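Packing the shopping, one peach at a time

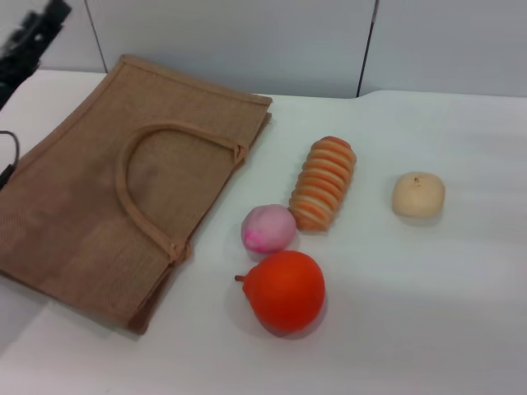
Jute bag and toy groceries on Kanako's white work table.

Kanako Yoshida clears a chair for me by moving a box of motor brackets onto a second box of motor brackets. We're in the shared workshop at Zaltolum, where she and Chaiwat Saengthong have been building a robot arm that packs a shopping bag. Or tries to – I'd been warned.

"People expect the arm to be the hard part," she says. "The arm was fine by September. It's the bag that's been driving me up the wall."

I ask why jute, and she laughs. She started out with a cardboard box, which the arm got on with very nicely, and then her mum asked who on earth takes a cardboard box to the shops. So jute it was! The trouble is that a folded tote lies flat, with the handle down on top of it, and the arm has to find that handle, lift it and get the thing open before any shopping goes near it.

"There's a lot of brown on brown," Chaiwat puts in from the next bench, where he's been soldering the whole time I've been here. "The handle's the same stuff as the bag. I can see it, you can see it. The software thinks it's a crease."

The groceries are toys, and I have to admit I wanted to play with them. There's a pink peach, a big red-orange fruit with a stubby brown stem, and a stripy orange and cream thing I took for a pastry. Kanako calls it the prawn. Chaiwat calls it the croissant. They've both labelled it in the software, under both names, and it took them an evening to work out why the arm kept looking for two of them.

And the pale round one? "Onion," says Kanako. "Bun," says Chaiwat. I left that alone.

They write up every attempt in a school exercise book, and when I visited they were on number 1028. The best run so far is 14 peaches in a row without a drop (the same peach, put back each time). The stripy one is another story, being tall and inclined to lean, and Kanako has redone the gripper pads 3 times on its account. The latest pair are cut from an old bath mat.

I wondered what it had all cost. She pulls a face. "The gripper was about 100 quid, and I'm not adding up the rest."

So what's next? Chaiwat would like a second bag in a different colour, just to see what happens. Kanako wants the handle sorted first, and after that she'd like to try a real peach.

"A hard one," she says. "From the supermarket. I'm not wasting a nice one on it."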